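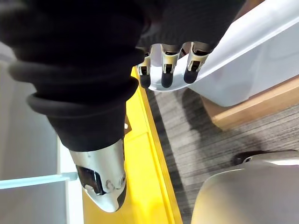 Clakis is a trick-taking card game for four players in two fixed partnerships. It is played with a shortened pack of 32 cards and belongs to the family of point-trick games, in which the value of the cards won matters more than the number of tricks. The game is played mainly in the port town of Vevport and the surrounding villages, where it is a regular feature of winter club evenings. An online version with ranked tables is also in use.

Cards and values

The pack contains the ace, king, queen, jack, ten, nine, eight and seven of each suit. In plain suits the cards rank in the order ace, ten, king, queen, jack, nine, eight, seven. In the trump suit the jack is raised to the highest position and the nine to the second; the others keep their usual order below them.

Each ace counts 11 points, each ten 10, each king 4, each queen 3 and each plain jack 2. The trump jack counts 20 and the trump nine 14. The remaining cards have no value. The side that wins the last trick adds 10 points to its count.

Deal

Partners sit opposite each other. The first dealer is chosen by cutting, with the lowest card dealing, and the deal then passes to the left. The player to the right of the dealer cuts the pack and must leave at least four cards in each part. Eight cards are dealt to each player in packets of 3, 2 and 3. No card is turned up. A misdeal is dealt again by the same player, without penalty.

Bidding

The player to the left of the dealer speaks first. A bid names a number of points and a trump suit. The lowest permitted bid is 80, and each later bid must be higher by 10 or a multiple of 10. A player who has passed may not enter the bidding again. If all four players pass, the cards are thrown in and the next player deals.

After the final bid, either opponent may double by tapping the table or saying "double." The bidding side may redouble. In club play a tap and a spoken call have equal force, but a call made after the first card has been led is void.

Play

The player to the left of the dealer leads to the first trick, whichever side made the final bid. Players must follow suit if able. A player who cannot follow must play a trump unless the trick is currently held by the partner, in which case any card may be played. When trumps are led, each player must beat the highest trump on the table if possible.

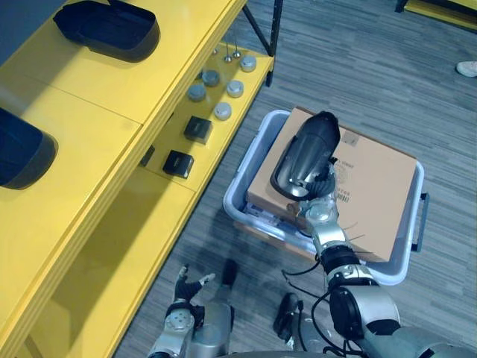

A player holding the king and queen of trumps may announce "pair" when playing the first of the two cards. The announcement is worth 20 points to the holder's side. If it is not made at that time, the bonus is lost and may not be claimed later in the hand.

Scoring

If the bidding side takes at least as many points as it bid, including any bonus for the pair, it scores the amount of the bid. The opposing side scores nothing for the hand. If the bidding side falls short, its opponents score the amount of the bid instead. A double multiplies the result by two and a redouble by four.

Winning every trick is known as a feng and carries a fixed score of 210, which replaces the value of the bid. The fixed score is also subject to doubling. A game ends when one side reaches 1,000 points. If both sides have agreed to a short game, the target is 500.

Revokes

Failure to follow suit when able is a revoke. It may be corrected until the next trick has been led. After that point the hand is stopped and scored as a failed bid if the bidding side was at fault, or as a successful bid if the opponents were.

Variants

In Trositz clakis, the holder of the seven of trumps may exchange it for a trump card placed face up by the dealer before the bidding. The trump suit is therefore fixed in advance, and bids consist of a number only. The lowest bid is raised to 90.

A three-player form removes the sevens and eights, leaving 24 cards. Each player receives eight cards and plays alone against the other two after winning the bidding.

Tournament play

Club tournaments run from December until the closing event on 11th May. A session consists of 30 hands with the same partner, and pairs move to a new table after every ten. Time limits are applied only in the online version, which allows 30 seconds for a bid and less for a card.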